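Micropipette reading low after service – technique or calibration?
Posted in Lab Skills, Thursday

Dagný Bundgaard
I have a 100–1000 µL air-displacement pipette that came back from service in June. Set to 505 µL with room temperature water, my balance shows between 498 and 500 mg. I am weighing into a small beaker on a balance that reads to 0.1 mg. Do I send it back, or is it me? I don't have a second pipette in this range to compare.

Esben Hjaltested
Send it back. Ours did the same after a service in Cluvville and it was a bad seal.

Arnar Thorlacius
Don't send it back yet. Water at 22 °C weighs a little under 0.998 mg per µL, and air buoyancy takes off a bit more. The usual combined correction (the Z factor) is 1.0033 µL/mg at that temperature and normal pressure. 500 mg is therefore 501.7 µL, so you are low by less than one per cent. Part of that could be evaporation from an open beaker, and part could be a dry tip.

Work through it in this order:

1. Leave the pipette, tips and water on the bench for at least 2 hours. Keep them away from vents and direct sun.

2. Check the bench itself. The balance should be level and on a surface that doesn't move when you lean on it.

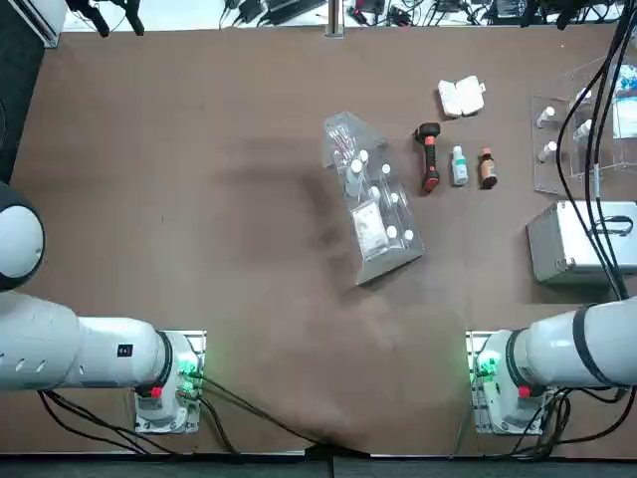
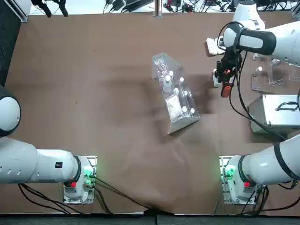

3. Pre-wet the tip. Aspirate and dispense the full volume three times, then discard the last one.

4. Hold the pipette vertical, with the tip 2 to 3 mm under the surface. Wait one second before withdrawing.

5. Dispense against the wall of a narrow vessel with a lid. Keep the rhythm the same each time – uneven plunger speed shows up as scatter.

6. Take ten readings, convert each to microlitres, then work out the mean and the standard deviation.

A steady low mean with small scatter points to calibration. Large scatter points to technique or a leak.

Ragnheiður Hauksdóttir
Agree with Arnar, but check the tips too. A loose fit on the cone gives low readings and no visible drip. Also note the tolerance on your service certificate. It may be wider than you think.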